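Folding on the bed: ten minutes with the laundry lead at Faswood

21 April 2006
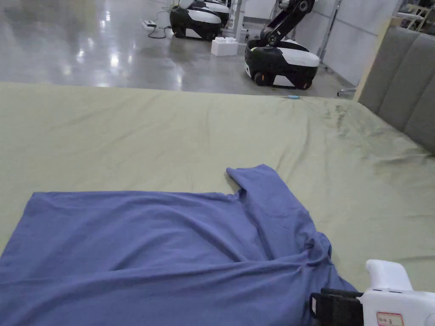
Shirts first, always shirts. That's the rule at Faswood, the guest house out past the Cordeiro road, where the laundry lead has been folding for 34 years and has opinions. Tables are for restaurants, she says. "A bed is the right size and it's soft, you can throw the shirt out flat and walk round it." A blue T-shirt was on the olive sheet when we got talking, one sleeve pointing up, the neck part turned over on itself. She went for the collar. "People start with the sleeves. Wrong end. If the neck is twisted the whole thing comes out crooked and you blame the shirt."

So, collar, then shoulders, then smooth down to the hem with the flat of the hand. No iron for T-shirts. She gave up ironing them years ago and no guest has complained, or not to her.

How many in a week? In March it was some 700 pieces, towels included. "Towels are nothing. Towels I do asleep." Fitted sheets she rolls, and doesnt want to hear about it.

She has tried the folding boards. Zistora sent a pack of 5, plastic, hinged. They lasted untill somebody sat on one. "Good for a shop. In a shop every shirt is the same shirt." Here it's kids sizes, then a giant one, then something with a hood.

Does she fold like this at home? Long laugh. "At home there is a chair." The chair holds everything, clean stuff on the left.

Last question, dark sheets or white for working on? Dark. "On white I lose the socks." Then the dryer buzzed downstairs and she was off, still talking, something about pillowcases.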